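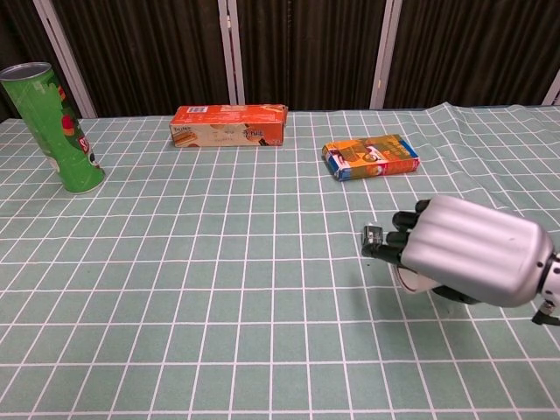
*Green chip canister, gridded tablecloth.*

# staralura

A plain-text list of snacks and how loud they are, kept for people who run a board game night and would like to hear the rules being read.

It began in July as an argument between Marlene Paiva and me, and has since grown to 135 rows. The argument is still open.

## Files

- `snacks.csv` — one row per snack
- `sessions.csv` — one row per evening, with the game played
- `grudges.md` — please don't edit this one

## Columns in snacks.csv

| column | meaning |
|---|---|
| `name` | what we call it, which may differ from the bag |
| `crunch` | 0 to 9, judged from across the room |
| `grease` | 0 to 9, judged from the cards afterward |
| `rustle` | packaging only |
| `rater` | initials |

Blank means nobody brought it twice. A `crunch` of 9 has been given once, to Reinhold Schmieder's homemade crispbread, and play stopped.

## Known problems

- Welington Toledo and Welington Bragança both sign as `W`. Their opinions on pretzels are far apart, so you can usually guess.
- Grapes score 0 on everything and drag the averages down.
- Ratings made after 60 minutes of any trading game run harsh — people were losing.
- Tania Karunaratne's dip is filed under `grease` and `rustle`. She has asked me to look into the second one.

## Use

Copy it, change it, print it and tape it to the fridge. Corrections are welcome if you were there.

Last updated November 9, 2019.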